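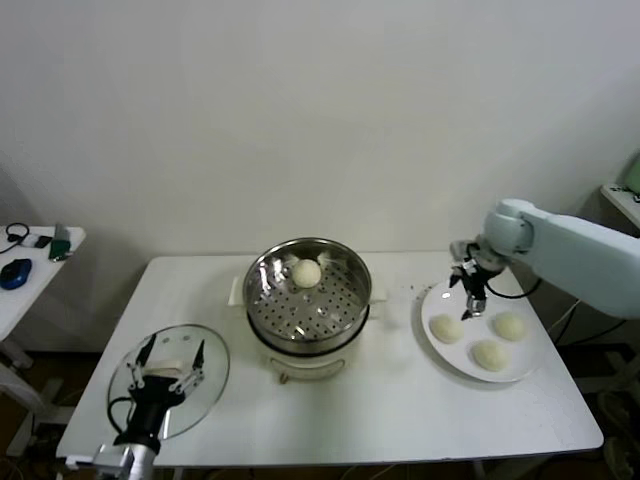 Économies d'électricité en cuisine : recommandations aux abonnés du réseau de Hatinby

La mise en service de la centrale hydraulique de Kikitz ne dispense pas les ménages de surveiller leur consommation aux heures de pointe. Le service de l'énergie recommande les mesures suivantes.

Couvrir les récipients pendant toute la durée de la chauffe. Ne porter à ébullition que le volume d'eau nécessaire. Détartrer les appareils au vinaigre blanc une fois par mois, débranchés et refroidis.

Éviter l'usage simultané du four et du chauffe-eau entre 18 h et 20 h. Un appareil de 900 watts utilisé 22 minutes consomme roughly 0,33 kWh. 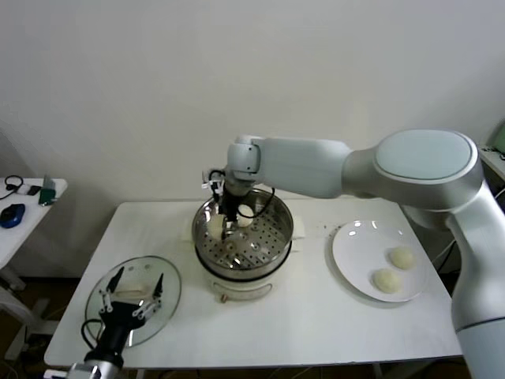
Jozef Schouten fait observer que, dans les logements anciens du quartier Drumard, le chauffe-eau se déclenche sans programmation possible et que la consigne horaire y reste difficile à suivre.

Dans ce cas, l'abonné peut demander la pose d'un contacteur. Au cours de l'hiver, 76 foyers en ont été équipés.
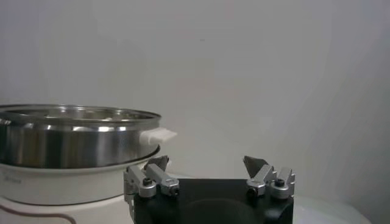 La demande s'effectue au guichet de la rue Bosman, muni d'une facture récente. Les locataires joindront l'accord écrit du propriétaire. Les dossiers reçus après avril seront traités à l'automne.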